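Home Visits Workplaces About Search this site Go

Porkgate Laundry Lets the Public In

2020-10-02 | 14 comments | 20 shares

The open day at Gimwood's Porkgate laundry started at nine, which in laundry terms is mid-afternoon. The first shift had been going since five. By the time our little group had signed the sheet and put on the orange vests, the people who work there had already had their coffee, their second coffee and an argument about the radio.

I had never given much thought to who washes the uniforms for a youth soccer league, or the gowns for a dental office, or the tablecloths from a wedding where things got lively. Gimwood does all three, plus a growing line of what they call household bags, where you hand over your own dirty clothes and get them back folded better than you deserve. The building used to sell tile. There's still a showroom window at the front, now full of detergent drums.

Our guide was Thư Trịnh, the floor lead, who has worked in laundries long enough to identify a stain from across a room and is too polite to say what it is. She took us first through the big hall, where the flatwork goes. Flatwork means sheets and tablecloths, and it has been done by machine since before most of us were born. A feeder grabs the corners, an ironer the length of a bus does the rest, and a folder at the far end stacks them. The plant puts through 2000 pieces on a normal weekday. One man asked whether this was the robot. Thư said no, this was the ironer, and he looked let down for the rest of the hall.

What she wanted us to notice was the two people at the corners. Feeding used to take four. The other two were moved over to household bags in August, when the new feeder came in, and one of them, she said, had been thrilled and the other had filed a complaint. They get the same pay. The thrilled one hated the heat off the ironer. The other one missed having somebody across from her to talk to, and sorting bags is a lonelier job. She has since been given a bench facing the door, and I saw her there, talking to a delivery driver who clearly had other places to be.

Household bags is where things get interesting, or at least slower. A sheet is a rectangle and can be relied on to stay one. A bag of somebody's clothes is a heap of sleeves. So the back room is set up with ordinary home washers on a bare floor, and an arm that is learning to take clothes out of a basket and put them into a machine. It belongs to the room now in the way a new hire does. Everyone knows its schedule and several people have opinions about its attitude.

The system comes from a small outfit called Gernora, and the sign on the door calls it a loading assistant. The staff call it Phan, after a supervisor who retired and who was also, I'm told, thorough and never in a hurry. I asked whether the original Phan knew. He'd been sent a card.

Ngọc Tăng runs the back room. Before Phan (the arm) she loaded and unloaded by hand, up and down, all shift, and she listed for us the parts of her that hurt at the end of a week. It was a long list and she ticked it off without self-pity, like groceries. Now she spends most of the day deciding what goes in which basket, checking pockets and stepping in when the arm gets itself into a knot. Her knees are better. Her eyes are worse, she thinks, from the tablet she has to log everything on.

"I used to do laundry," she told us. "Now I do laundry and homework."

The homework is the part the brochure skips. Each time the arm drops something or comes up with nothing, Ngọc marks it and picks a reason from a menu. There are 14 reasons. She uses three of them. One of the remaining 11 is "garment behaved unexpectedly," and she would like to meet the garment that behaves as expected. She asked for a button that says "sock" and she got it, and she's prouder of that than of anything else in the room.

We asked the obvious question about jobs, and the plant manager, who had joined us by then with a plate of cookies, gave the obvious answer about growth. Thư's answer was better. The household side takes some 700 bags a week and couldn't take that many if everything were loaded by hand by the people they have. She also said that if the arm ever gets as quick as Ngọc, it will be a different conversation, and she would want to be in the room for it. The manager offered the cookies around again.

A few things I wrote down that don't fit anywhere else. The pocket check stays with people, and will for the foreseeable future, after a lip balm went through with a full load of white shirts. The breaks have moved: they used to follow the washers, and now they follow the tablet, which pleases the smokers and no one else. Whoever is on the back room gets an extra half hour of training pay a week, won after a meeting Thư described as "long." And the baskets are the kind you'd have in your own home. The deep canvas carts they use in the big hall were tried and given up on, and are now parked along the back corridor, full of hangers.

The tour ended in the break room, where there was a quiz on fabric care. I came second to a boy who looked nine. The prize was a bag of free laundry, which I would have liked a good deal more than he did.

Gimwood plans to open the doors again next year. Wear flat shoes and go early, before the cookies. If you want to talk to Ngọc, ask about the sock button first.

Filed under: Visits, Workplaces
Previous Next Back to top

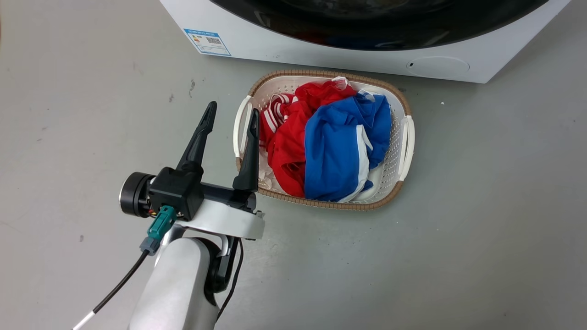 Phan's end of the back room at Porkgate, with a basket of red and blue by the washer.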